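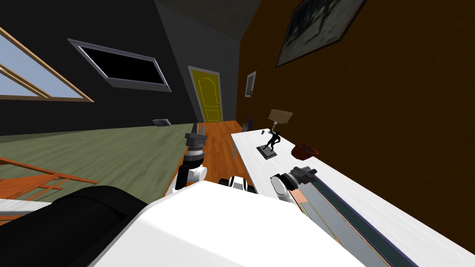 Long white counter with a panel lying on it (computer rendering)

Kullov Outdoors Forum > Access and Public Lands > Statach Reservoir road gate

Gate on the Statach road, again

kstueber
Drove up Tuesday and the gate at the cattle guard is shut and chained. New sign says private road, no vehicles, no foot traffic. Last year it was only no vehicles. The lake is public water, stocked by the state, and that road has been used since before the dam was raised. Does anyone know if the county has said anything?

Kerstin Stüber

mlemma
County has said nothing that I can find. I called the road office in Hindutville and was told the road comes off the maintained list at the Dvorak place. Past that they say it isn't theirs. They would not say whose it is.

two_weight
It's the ranch's. They bought the ground on both sides and the road came with it. I don't like it either, but I have seen the beer cans and the fire rings up there. If it was my pasture I would have put up a gate too.

kstueber
Buying both sides of a road doesn't make the road yours. If the public used it for long enough it may be a public road no matter who has the deed. That's the whole question.

two_weight
"May be." You need a judge for that and a judge costs money.

rungnapa_p
My dad fished Statach from the early seventies on and has slides of the trucks parked along the north shore. If anyone is putting together a history of use I can get those scanned. Some have the processing month stamped on the mount.

mlemma
Please do. The other thing that helps is any old county map with the road drawn on it. I have one that shows it going all the way to the boat launch but there's no date on it. The library in Hindutville has a drawer of them.

Pankaj R
I went through this with a different lake. A few things.

Signed statements from people who used the road count for more than an online petition. Put down which years, how often, what you drove, and whether anyone ever gave you permission or told you to leave. The permission part matters. If the old owner was letting people through as a favor, that can work against you.

Also ask for the grading records. If the county ran a grader up there even once or twice with public money, you want that on paper.

Pankaj Rastogi

kstueber
Thanks Pankaj. Old man Dvorak never gave anyone permission that I know of. He just waved.

ridgeline312
Why not walk in from the forest side? There's a trail from the Kullov campground. I did it in November with a float tube on my back. Took 2 hours.

mlemma
Not everyone can do 2 hours with a float tube. And it crosses a corner of the ranch near the outlet. Look at the parcel map.

ridgeline312
I've never seen a sign on that corner.

two_weight
You will now.

Bezawit H
Secretary of the rod and gun club in Hindutville. We have 174 members and this is on the list for the next meeting, 7 pm, upstairs at the grange. Guests can speak. We wrote to the ranch manager and got a short letter back saying they are worried about fire and liability. They did not rule out a walk-in easement along the road with parking at the cattle guard. Some of our members would take that deal today. Others want the road open to trucks and nothing less.

Bezawit Hailu

kstueber
I'd be in the second group. Once you sign an easement for foot traffic you have more or less agreed the rest is theirs.

rungnapa_p
I would take the walk-in. It's a mile and a bit and my dad could still manage that. He won't be around for a court case that runs six years.

Pankaj R
You can word it so the easement doesn't give up the claim. Have a lawyer write it, don't use the ranch's form.

two_weight
Who's paying the lawyer?

Bezawit H
The club put aside $300 for access work. I know that doesn't go far.

two_weight
That's one phone call.

mlemma
I'll put in the records request for the grading this week. Rungnapa, message me about the slides – I can pick them up if you're in town.

rungnapa_p
Sent you a message.

ridgeline312
Are they still stocking it this spring if nobody can get in?

mlemma
Don't know. The truck used to go up the same road.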